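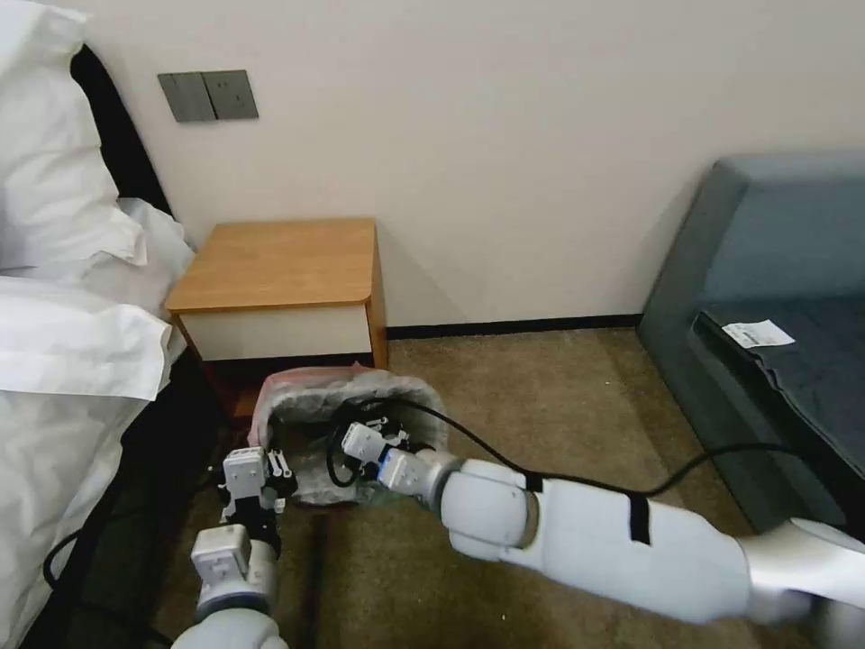
Photo: Kerkley project, bedroom set, head camera view

Speaker notes, March 4, 2021
Talk title on the program: "Two Arms and a Bag: Learning When to Let Go"
(The title was due before the results were. Leave it.)

SLIDE 1
Leave the photo up while people find seats. Left gripper at the rim of the bag, right gripper in the opening with the dark stuff. Point at the bag. The bag is the talk. Everybody will look at the bed.

Say early: rigid objects are a different talk, given by people who sleep better. A thin plastic bag has no shape you can plan against. You touch it and it becomes a new bag.

SLIDE 2, the problem
Getting things into or out of a soft bag takes two hands with two jobs. One holds the mouth open, the other reaches in. Our old controller treated both arms as equals, and they behaved like two people going for the same door.

Mention the translucent part. Depth sensing on clear plastic is mostly a rumor. The crinkles catch light and come back as points floating over the carpet. We spent a month filtering those out and then found the policy did better when we left them in. Pause here, someone will want to write that down.

SLIDE 3, what we did
Name the method: Coppens. Do not explain the name. It was a folder.

Two parts. First, a role signal, one number per arm per time step, saying how much this arm is holding and how much it is reaching. Second, a penalty on the holding arm for moving while the other one is inside the bag. That's most of it. The paper takes nine pages to say so.

Roles can swap mid-task. Nobody told the network which arm should hold. It prefers left. We have theories, all of them bad.

SLIDE 4, data
2,212 teleoperated demonstrations, collected in the bedroom set at Bernotthorpe. Of those, 231 were thrown out, mostly for dropped frames, a few for operator despair (this is a real column in the spreadsheet).

Kept the failures where the bag slipped and the operator recovered. Stress this. Without the recoveries the policy lets go once and then stands there like it's waiting for a bus.

SLIDE 5, results
554 evaluation trials. Show the bar chart, let them read it, don't read it to them.

Talk through the ablation instead. Take away the role signal and both arms go for the rim. Take away the penalty and the holding arm drifts toward whatever the reaching arm is doing, which closes the mouth of the bag on the other gripper. Play the video. It gets a laugh. Wait for the laugh.

If no laugh, next slide.

SLIDE 6, what it can't do
Be quick and be straight about it.
- Cables. Back to the photo for a second: the black one arcs up over the right arm toward the sofa. Anything long and thin is hard for us. The role signal has no opinion on what to do when the contents are longer than the bag.
- Dark objects on dark objects. The camera sees one lump.
- Bags lying flat with the mouth shut. We tried 13 opening strategies. The slide lists the one that worked sometimes.

SLIDE 7, comparison with Ilness
They will ask, so go first. Ilness uses one arm and shakes. It is faster than ours. It also empties the bag onto the floor, and if that's your task, please use Ilness, it's very good.

SLIDE 8, next
Swapping roles more than once per episode. Handles. Paper bags, which are loud and tear, so the audio people are suddenly our friends.

Skip the slide on compute if past the 15 minute mark. Skip it anyway.

LIKELY QUESTIONS
Why a bedroom? Soft floor, tight gap between the furniture, and the arms have to work low. A tabletop makes everybody's numbers look nicer, ours too.

Does it transfer to other rooms? One so far. Say "one so far" and stop talking.

Would tactile sensing help? Yes. Budget.

Water is on the left side of the podium. The clicker goes backward if you hold it.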